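Search this site Enter keywords Go

Brenditby tightens glaze testing rules for secondhand tableware 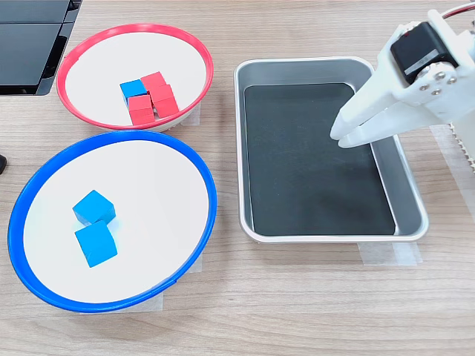

A red-rimmed bowl with a white interior, holding small wooden cubes.

8/13/22

Print this page | E-mail this story

The town of Brenditby will require dealers in secondhand tableware to test glazed and enameled items for surface lead before offering them for sale as food ware. The rule covers shops, market stalls and charity outlets with a fixed address in the town. Private sales between households are outside its scope.

The measure was adopted after a survey carried out in March by Garnow, a materials laboratory under contract to the town. The laboratory bought 255 items from local outlets and tested each one at three points: the rim, the food contact surface and the base. It found 31 items that released lead above the limit the town now applies. Most of those were decorated on the rim or the inner wall. Plain white pieces accounted for few of the failures.

Under the rule, a dealer may use either a swab test or a portable X-ray instrument for first screening. The two methods measure different things. A swab responds to lead that can be wiped from the surface. An X-ray reading gives the total lead present in the glaze and the layer beneath it, including lead that is bound in the glass and may not be released in use. An item that gives a positive swab result must be withdrawn. An item that gives a high X-ray reading but a negative swab may be sent to a laboratory for a leach test, in which the piece is filled with dilute acetic acid and left for 24 hours at room temperature. The liquid is then analyzed.

Items that fail may still be sold as decoration if they carry a permanent label on the base stating that they are unsuitable for food. Paper stickers will not be accepted. The town gives engraving and fired transfer as acceptable methods.

Chipped, crazed or heavily worn glaze is treated separately. Such items may not be sold as food ware whatever the test result, as the leach test is carried out on a filled vessel and does not represent a damaged edge above the fill line. The rule defines crazing as a network of fine cracks visible without magnification at arm's length under normal indoor lighting.

Dealers have 60 days to comply. Outlets holding existing stock may group identical pieces from the same set and test one piece per group, provided the maker's mark and pattern match on all of them. Unmarked items must be tested one by one. Records are to be kept for two years and must show the method used, the date and the location of the test point on the item.

The town has set aside 1,852 swab kits for free distribution to small outlets. They will be issued through the Drotent recycling center, which already accepts broken ceramics and will take withdrawn items at no charge. Outlets with more than one location count as a single applicant. Kits have a printed expiration date and should be stored dry.

Garnow noted in its report that swab results can be affected by residues from detergent and by some red pigments, which may stain the swab and be mistaken for a positive reading. The laboratory recommends rinsing the item with distilled water, drying it fully and repeating the test on an undecorated area for comparison.

A second survey using the same sampling plan is scheduled for next March. The town will decide after that whether to extend the rule to glassware with painted exteriors, which was not included in the first round.

Print this page | E-mail this story

Reader comments

cupboard_shelf: Does the one-per-set rule apply if the lids are marked but the bowls are not? We have several casserole sets like that.

Tilehand: I read it as unmarked = tested separately, so yes to the bowls. Worth asking at Drotent when you pick up the kits.

m.o.r.: Room temperature for 24 hours is fine for a fruit bowl. I would like to see a hot test for anything that goes in an oven.

stall 9: Engraving a base costs more than I charge for the plate. Ours will go in the recycling.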